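Recording a two-handed soft item task, the Stedow way

Siham Zerouali and I teach this one to everybody who joins us, and I do go on a bit, so bear with me. Take a gripper in each hand, keep your wrists easy, and come at the cloth from both sides — slowly, as you would with a sleeping cat.

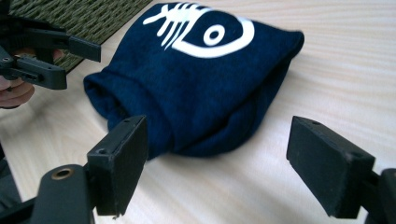
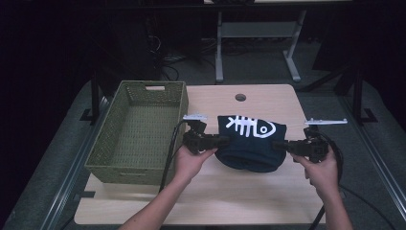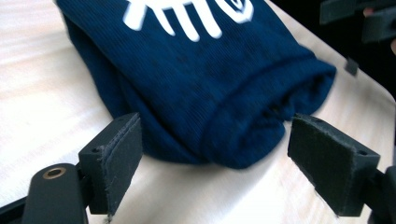 Navy cloth, white print, pale tabletop in all three.

How many examples do I need before training is worth trying?
Plan on 200 good ones for each item. We usually run a first trial at 100, mostly to catch mistakes in our own habits, and then carry on recording. Change the starting position a little every time, and if you fumble a grasp, keep the recording and mark it as a fumble in Fustano, so you can decide later whether to use it.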